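2 Jun 2022, workshop notebook, legal writing table

Long morning, and a good one. Su-bin and I had the back half of the room and got through most of the landlord-and-tenant leaflet, the one the Trelville clinic has been asking for since before I started here. I want to get the reasoning down while I still remember it, so bear with me.

The main trouble is still the deposit section. Our draft tells people that a landlord has to give a written list of deductions, and then it wanders off for a page and a half before it gets to what happens if the list never comes. Su-bin read it out loud and we both lost the thread in the same spot, at the second "notwithstanding." I've cut that word everywhere. I did a search afterward and found it had crept back into the footnotes, so those are fixed too. 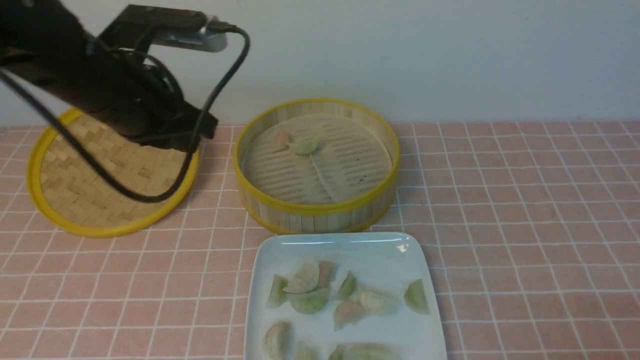 Hannelore stopped by before lunch with her marked-up copy (green ink, bless her) and asked whether we should keep the paragraph on oral leases. Her point is that a lot of people who come in to the clinic have never signed anything and assume they have no rights at all. I had wanted to drop it for space. She talked me around, and I'm glad – it goes in on page two now, right under the heading, with the Henness Street story as the opening because everyone remembers that one.

Word count stood at 990 when we broke. Su-bin's limit for a folded sheet is a little under that, so something has to give.

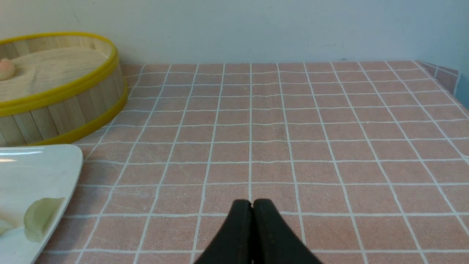

Things I tried on the "normal wear" part: first a definition, which came out sounding like the lease itself. Then a pair of short cases, a faded carpet and a burned countertop. The cases work much better, and Yae, who had never seen the draft, could tell me which one the tenant would pay for after a single reading. I'd like two more readers like her before we call it settled.

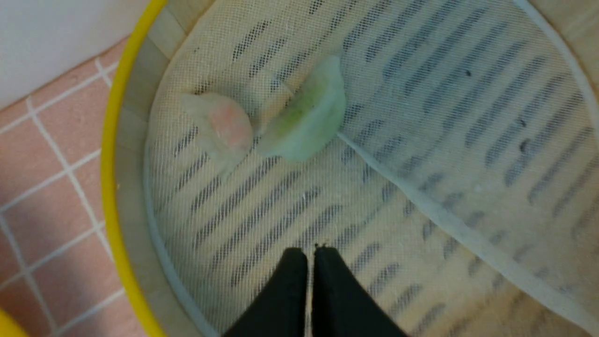 Kimie wrote back about the old 1966 form that the Katayama building still hands out. She has a clean copy and will scan it. The clause on page three says the tenant "waives all claims of whatever nature," and I would love to quote it in the leaflet, but I want Chie to look at how we word our comment on it first. She is careful about these things and I am not always.
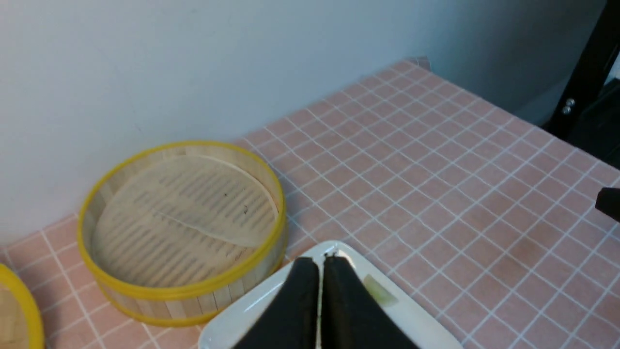 Still open: the phone number for the Clallden office, the Spanish version (Hannelore has a translator in mind, possibly not free until August), and whether the checklist belongs at the front or the back. I say front. Su-bin says back, and she has the layout file, so I'll bring cookies on my next visit and see how far that gets me.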